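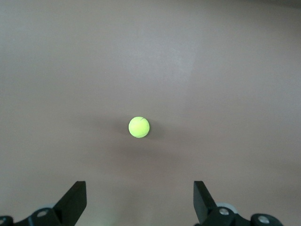 Konrad Mazurek wrote to us last winter that he had played on our courts for two seasons before he found out we also ran a school, and that the website ought to say so somewhere near the top. So, we are a tennis club and a tennis school, and both are on Filtier Lane in Condham.

About the club

Condham Tennis began as a works club. The Tillman mill laid two grass courts for its staff behind the dye house, and when the mill closed the players took over the lease. The grass went long ago. We now have five hard courts, three of them floodlit, and a practice wall beside the car park. The clubhouse is the old mill canteen. It has changing rooms, a kitchen and a stringing bench, and the heating works in most of it.

Membership stands at 232, counting juniors. You do not need to be put forward by another member and there is no playing-in test. We ask for proper tennis shoes on court. Otherwise wear what you like.

About the school

The school is run by Rosalind Van Dusen, who came here as a part-time coach and took over the junior programme when it had 10 children in it. It now runs six days a week in term time. Groups are set by standard first and age second, so a twelve-year-old beginner may be on court with nine-year-olds for a few weeks. Parents sometimes ask about this and we are happy to talk it through before a child starts.

Younger groups use softer balls and a shorter court. Children move up to the full court when their coach thinks they are ready, at any point in the term.

Adult beginners' courses last eight weeks and start three times a year. The evening course fills first. We lend rackets for the whole of the course, and there is no need to buy one until you know what weight and grip suit you.

The Jevonska Cup

Our open doubles tournament is named after the family who gave the trophy and is played over two weekends. Entry is by pair. In wet years we have finished it in November, under lights, with the final cut to one set and a tie-break.

Courts and money

Fees pay for coaching, lighting and upkeep. The club is owned by its members and any surplus goes into the resurfacing fund. Last year we put £3,000 into it. Courts 1 and 2 were resurfaced most recently and court 5 is next. It drains slowly at the far end, so please use the squeegee after rain and hang it back on the fence.

Visitors may book a court up to two days ahead. Members may book a week ahead. The gate code changes every month and is sent with your booking.

Finding us

Turn off the main road at the chapel and follow Filtier Lane to the end. There are 50 parking spaces, shared with the allotments, and a cycle rack by the clubhouse door. The bus stops at the chapel, five minutes' walk away. The office is open on weekday mornings and on Saturdays until one.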